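Grasp planning with two hands: what we got done by October

So this is my part of the Cullel report (Dong-hyun Ryu wrote the perception part, and you should read that too). My job was the planner — the bit of code that picks where the fingers go and how the arm gets there without smacking into anything.

The first version treated both hands as one big problem and it was painfully slow. Araba Osei suggested planning one arm at a time and freezing the other as an obstacle, and wow, what a difference! I also padded the collision shapes by 8 mm, which made the planner a lot more careful when a second can is standing close by.

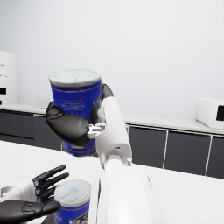 Running the trials

I ran 621 simulated pickups, with a new seed every 50 so the start poses didn't all look alike. Most failures came from the thumb closing too early and pushing the can away before the fingers wrapped around. I fixed that by delaying the thumb 40 ms in the closing script. Kind of a hack, but it works for cans! No idea about mugs yet.

Still to do

Passing a can from one hand to the other. The freeze trick breaks there, because both arms have to move — Nesma Bouazza has a branch with a shared timeline that I want to try next.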